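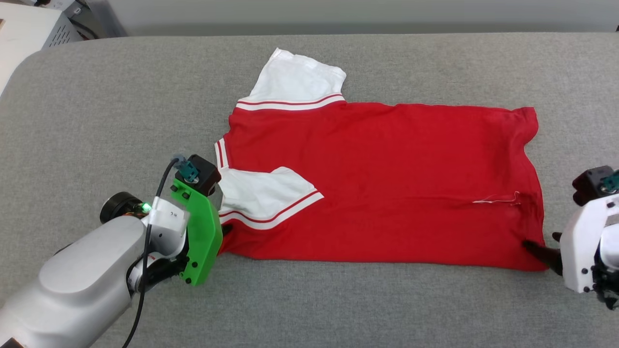 Shirt school at Praseo: one white sleeve folded in, one still to go.

I have folded laundry since I was six, and I had no idea I was bad at it until I had to do it through a robot.

The people at Praseo, up on the second floor of an old print shop in Birkville, teach their two-armed machine by steering it. You hold a pair of handles, you move your hands, and the arms on the table do the same thing a beat later. Every try gets recorded — the good, the clumsy, the ones where you drop a sleeve and say a bad word (sound isn't recorded, I asked). Then the robot studies the recordings and has a go by itself.

Ermelinda Tavares runs the sessions and has the patience of a kindergarten teacher. Her crew had 2262 recorded folds in the bank when I showed up, and 614 of those were hers alone. "Slower," she told me. Then, "Slower than that." I was sweating! You can't feel the cloth at all, so you end up staring at it like it owes you money, guessing from the wrinkles whether you've really got hold of it. 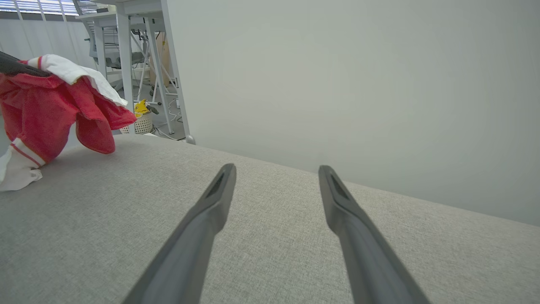
What I wanted to know was whether my mistakes would do any harm. I'd pictured some poor robot learning to fold like me, forever. Guangming Kang, who sorts the recordings, laughed and said the messy ones can be the most useful, as long as the person gets out of the mess again. A robot that has only ever watched perfect folds has no clue what to do with a bad one. So they want starts like the red shirt all bunched up on the gray fabric, white cloth flopped over the top of it, and the fingers open and not touching a thing yet. Where do you grab first? I went for the biggest fold every time, and Ermelinda kept steering me back toward an edge.

By late afternoon I could get a sleeve across without dragging the whole shirt along with it, and I was stupidly proud. Guangming kept more than 2 of my tries, which he seemed to think was generous. Then they let the robot go alone on a shirt it had practiced before. It took its time, missed a corner, went back for the corner, and made a fold my mother would have redone. I'd have left it.

They're moving on to towels in December. I've been told I can come back if I work on my left hand.

Comments (3)

Hongjun Xiao
I drove a crane for years and the "slower than that" part made me laugh out loud. Same lesson, bigger shirt.

Peiyu Cui
Do they ever teach it fitted sheets? Asking for my whole family.

Zhenhua Qin
Great read. I'd like to know how long it took before your hands stopped fighting the delay. I tried a setup like this once and never got past the first sleeve.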